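**Progress report to Jundevitz - whole-body reach controller, August**

Reporting date: 2018-08-23

Work this period covered the arm planner and its interface to the balance controller. Stullix, our planning layer, now sends arm targets through a single queue instead of one per limb. The old arrangement let the two arms drift out of step by up to 100 ms. Reach tests are run standing at the desk, with both arms under position control and the tether attached. 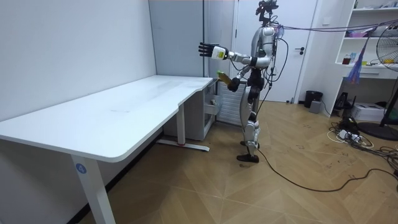 The balance loop runs at 1000 Hz and has held that rate since the logging thread was moved to its own core. Of the 898 reach plans generated in simulation, 7 were rejected by the self-collision check. All 7 involve the forearm passing close to the waist section. The margin there is set by hand and will be replaced with a value taken from the link meshes.

Remaining issues:

- Odex drops its joint map on restart, so hand calibration has to be reloaded.
- Desk geometry is still entered as a box. The curved front edge is not modeled.

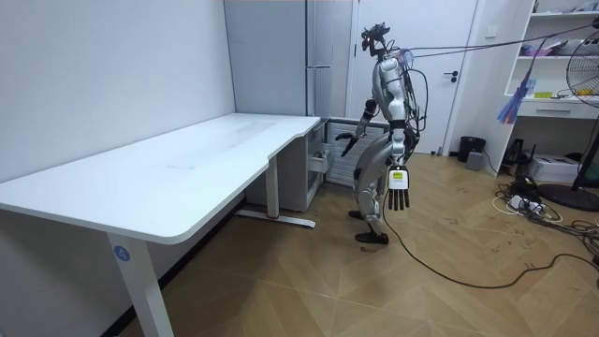
Madhu Negi asked whether the box model should be fixed before the margin work, as both feed the same collision check. We agree with that order, and the schedule has been changed to match. The Sandhu export format stays frozen until both are merged.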